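Ticket 607: Mug grasp marked as pass, I don't believe it
Project: Studton Robotics Club, simulation track
Opened: August 2021
Status: Reopened
Priority: 2

The Setport scoring script gives our mug task a full score. I reopened this because a green check mark from a script we wrote ourselves in July doesn't convince me. The check reads the height of the mug and nothing else. It never looks at contact, tilt, or where the fingers are.

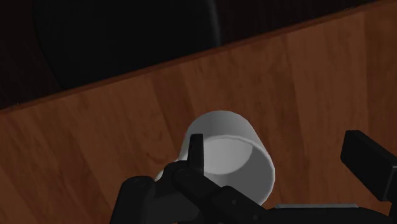 I asked for the contact log and was told the grasp is "basically solved." Fine, then the log should be easy to post. Without it we can't tell a real grip from two meshes stuck inside each other, and the physics engine will happily let that slide.

Tried so far:
- Raised friction on the finger pads. Score did not change.
- Cut the time step in half. Score did not change, and that bothers me more than a failure would.
- Reloaded the Berge scene from a clean copy. Same score.

A score that stays put whatever we do to the physics is probably not measuring the physics. 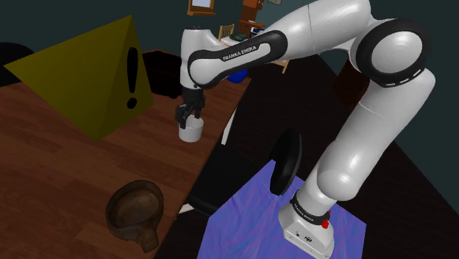
The Gosthorpe team says their version of the check also wants the mug to stay up for 4 seconds. I would copy that, and add a limit on tilt. I'm not sold on the idea that the camera views settle anything either, and two people on the last call read the same view in opposite ways.

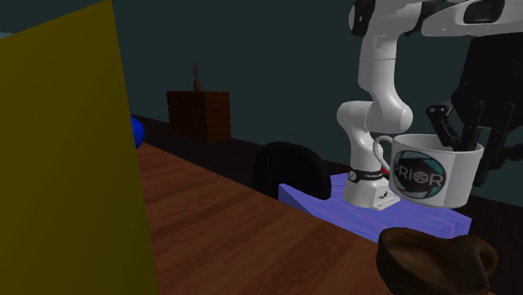

Mug held up by the gripper, side view with the arm base.

Next: post the contact log, add the hold time, rerun with the starting position of the mug shifted. Please don't close this again on the score alone.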